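Search the community
Search for: eggplant bitter salt

Eggplant always comes out oily and a bit bitter – what am I doing wrong?

Buppha Limsakul

Good evening to all. I moved to Prindon in February and I am cooking for myself again after many years of canteen food. Most dishes I can manage, but eggplant gives me trouble. I cut it in slices, I put it in the pan with oil, and in one minute all the oil is gone. Then I put more oil, and this is also gone. At the end the slices are brown outside, heavy with oil, and in the middle they are still like a sponge. Sometimes there is also a bitter flavour at the back of the tongue.

My grandmother used the long green ones, which I cannot find in the shops near me. I am using the big dark ones from the supermarket. I have read that I must salt them first, and on another page I have read that salting is an old habit and does nothing. Which one is correct? I have a normal electric stove and a small oven, no grill. I would like to make it for 6 people when my cousins are visiting, so please no method that needs a restaurant kitchen.

Thank you in advance.

3 comments

Hubert Wyss

Dear Buppha, I had the same problem for years, so I will write a little more than you asked. English is my third language, please excuse the mistakes.

First the choosing. Take fruit that is heavy for its size, with tight skin. Press with the thumb: the flesh should come back. If the mark stays, the eggplant is old, and old ones have more brown seeds, and the bitter flavour comes mostly from there. I prefer the long ones to the fat round ones when the shop has both.

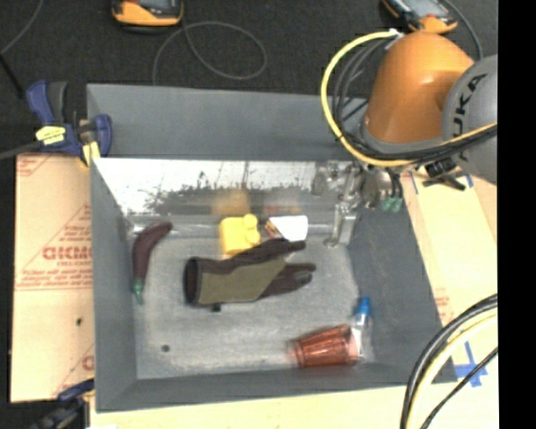 A long, curved, eggplant-like object with dark purple-brown colour.

Now the salt. In my experience both pages are half right. The modern kinds are not so bitter, so for the flavour you can often leave it out. But salt also pulls out water and makes the flesh softer and tighter, and after this it drinks less oil. I cut slices as thick as my finger, sprinkle them on both sides, leave them in a colander while I do the onions and the rest, then rinse quickly and dry them very well with a cloth. The drying is important – wet slices will steam and spit.

For 6 persons I would not use the pan at all. Heat the oven to 200 degrees. Brush the slices with oil on both sides with a real brush, do not pour. Put them in one layer on baking paper and turn them once, when the underside has good colour. They are ready when a fork goes in the middle with no resistance. With a small oven you will need two rounds, but the first round can wait on a plate and is also nice at room temperature. My neighbour in Besville puts yogurt and garlic on top, I take only lemon and parsley.

If you still want to fry, make the oil properly hot before the first slice goes in, and do not add more in the middle. Cold oil goes straight inside.

9 people found this helpful
2 comments

Rüegg

I never salt and mine are fine. Just peel it, the skin is the bitter part. Or use the microwave for a few minutes before frying, the sponge falls together and takes less oil. Don't keep them in the coldest part of the fridge, they get brown spots inside.

1 person found this helpful

Buppha Limsakul

Thank you both. I tried the oven way yesterday with one eggplant and it was much better, soft until the middle and no puddle on the plate. I think I was cutting too thick before, and also I was not patient with the drying. Hubert, did you mean 200 with the fan or without? My oven has only the fan setting and the edges became quite dark.

Hubert Wyss

Without the fan. With the fan please go down to 180 and look a little earlier.

Share this page – 6 shares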